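Honeycomb slip stitch blanket in orange and black – puckering, and will it look like Halloween?
Posted in Knitting Help, March 22, 2018

slipstitch_sally

Hi all! I've fallen completely in love with the Suvulau throw (the one with the big honeycomb cells all over) and I'm making it for my couch. The pattern shows it in cream and gray, but I have a huge stash of Tultomell worsted in black and a really bright orange, and I want to use it up. The orange would be the outlines and the black would be the cells.

I did a swatch of 48 stitches and I love it, but two things are bothering me. The cells are puckering so much that the swatch looks like bubble wrap, and it came out a lot narrower than the pattern says. I'm on the needle size it calls for. Also, my sister took one look and said "trick or treat." Is there any way to do these colors without it being a holiday blanket? I don't want to put it away every fall!

mossandpurl

Oh, I LOVE this pattern, I've made it twice and I'd happily make it again. Your puckering is almost certainly the slipped stitches. Every outline stitch you slip gets carried up over several rows of the cell color, and if the working yarn behind it is snug, the whole thing pulls in sideways. So when you get past a slipped pair, stop and spread the stitches out on your right needle before you knit the next one. Really spread them! It feels silly for the first few rows and then your hands just do it.

Go up a needle size too. Slip stitch fabric is dense, and I went up two sizes on my second throw and liked the drape so much better. And please block the swatch before you decide anything. Soak it, squeeze it in a towel, pin it flat and leave it until it's bone dry. Mine grew a surprising amount and the bubbles calmed right down – they don't vanish, but you want a little bit of puff or you lose the honeycomb.

One more thing, slip your outline stitches purlwise with the yarn in back on the right side rows, and yarn in front on the wrong side rows. I mixed that up once and had little black bars across my outlines for half an evening's work.

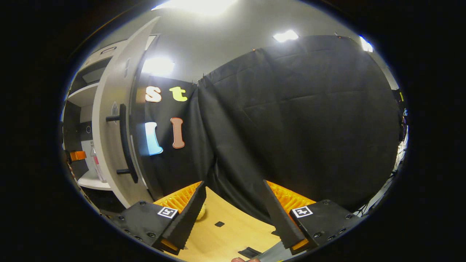 Keep the orange for the outlines, please don't swap them! Dark cells with a bright rib around each one make the shape jump out, and the other way around it tends to go flat. Look at the orange honeycomb ribs in the picture with all that black next to them, and how little of the bright color you need for it to read. I'd do the border in plain black garter, with maybe 4 ridges of it at each end, and skip the orange edging the pattern gives you. For the Halloween problem, I'd bring in a third color, a dusty teal or a warm tan, and switch to it for the cells in a few bands. As soon as there's one color in there that you'd never see on a candy wrapper, the whole thing turns into a seventies living room, in the best way.

bobbinbelle

I just finished one of these in May colors (lilac and green) and it's gorgeous on the couch. You'll be so happy with it.

I don't know about the needle size, mine was fine as written, but I'm a loose knitter.

danladi_yarn_regular

Agree with the blocking advice, with one warning – test that black for bleeding first! I knit a striped pillow with black wool next to yellow and the yellow came out of the sink looking like mud. Wet a strand of the black, wrap it in a white paper towel and squeeze. If it leaves color, wash a small swatch with a color catcher sheet in cool water and see how the orange holds up. I don't know Tultomell well, so I can't tell you if theirs bleeds.

Also weigh your stash before you cast on. My throw took a lot more of the cell color than I expected, and I ended up nearly 200 grams short and had to finish in a different dye lot. You can see the line if you know where to look. If you run out of the orange, Mollamus has a worsted that sits nicely next to most wools and Danladi (the shop, not me, I just live there) usually has it in the bin by the register.

And for the third color, I vote tan. Teal and orange is nice but I've seen so many of them.

slipstitch_sally

You are all wonderful. I went up one size and spread the stitches like mossandpurl said, and the new swatch is already 35 rows in and lying so much flatter, even before blocking. The paper towel came out a little gray, so I'm off to buy color catchers. Tan it is! Does anyone carry the third color up the side, or do you cut it at each band?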